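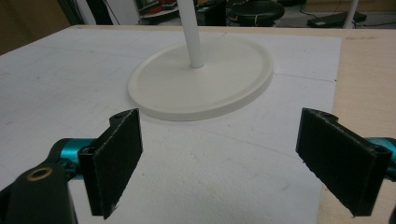 Skarphéðinn Thoroddsen would put the base line in ink. His note on the last sheet was that pencil goes faint under the bench light, and that by the third setup everyone is aligning to a different line. I am staying with pencil until the positions are settled.

December 16, 2022. Stand layout, white sheet on the wood table.

Round base with raised rim, pole upright from the center. Guide lines on the sheet: several, light, mostly horizontal and diagonal, plus the curved one across the lower middle. The curve is left over from the June layout and should not be used for placement. Smudge near the bottom of the sheet, yellowish, no effect on the lines. Leave it, do not erase near it.

Procedure for the Rerden comparison:
Set base, check rim against the pencil mark, read offset at front and at right.
Lift, turn a quarter, set again.
16 placements per session, 6 sessions. Total 96, rounded up to 100 with four repeats at the end.

Offsets go in the Talavera log, page 743 onward. Millimeters, one decimal. Earlier pages mix units and have not been converted.

Open: whether the sheet creeps when the base is turned. Tape two corners next time and compare. Cullon sheet stock is heavier, might be enough without tape. Ask Skarphéðinn which pen he had in mind.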